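Why do cushions go flat?

Have you ever flopped onto a sofa and gone straight down to the hard bit underneath? I have, loads of times! My gran's old sofa was so saggy that I needed a hand to get out of it. So let's find out what's going on inside.

Lots of cushions are filled with foam. Foam is a bit like bread, because it's full of tiny holes with thin walls between them, and the holes are full of air. When you sit down, the walls bend and the air gets squeezed out — sometimes you can hear it go, a sort of long sigh. Stand up again and the walls spring back, and air rushes in to fill the holes.
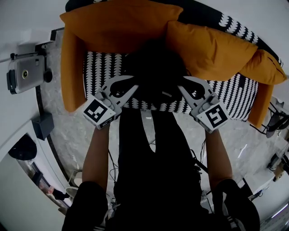

The trouble is that those little walls get tired. Bend a plastic ruler once and it pings back, but bend it every day for years and it might stay a bit curved. Foam does the same, and it happens fastest in everybody's favourite spot.

Feather cushions are different. Feathers don't spring back very well by themselves, so they need a good shake to let the air in between them again. Grown-ups call this plumping, and I think it's the best job in the house (you're allowed to thump things!).

Want to try it? Find a clean, dry washing-up sponge and put 3 heavy books on top. Leave it overnight, take the books off in the morning and watch the sponge very closely. Does it pop up all at once, or does it creep? Mine took 16 minutes to look normal again, and one corner never quite did.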